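A morning at the Renstead paper mill
By Joelle Ghanem
December
Reading time: 3 min

I've wanted to see paper being made since I was at school, so when the mill at Renstead opened its doors on Thursday I was at the gate well before nine. There were 45 of us, split into three groups, and ours got Khalil Abu Hammour, who has worked on the pulping side for most of his life and talks faster than the machines run!

We started with the vats. The smell is sweeter than I'd imagined (wet cardboard and a bit of porridge) and the noise gets right into your ribs.

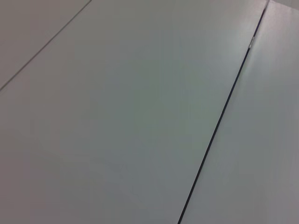

Then came the bit I'd been waiting for, a go at making a sheet by hand. You dip the mould, lift it level and give it a little shake before the water drains away. Mine came out thick at one end and full of holes at the other, but Dima Nassar's was lovely, and she'd never tried it before either.

The shop sells offcuts by weight. I came home with 200 sheets of cream laid and no idea where to put them. Next open day is in spring, and the bus from Pullen stops right outside.

© Joelle Ghanem | Contact | Back to top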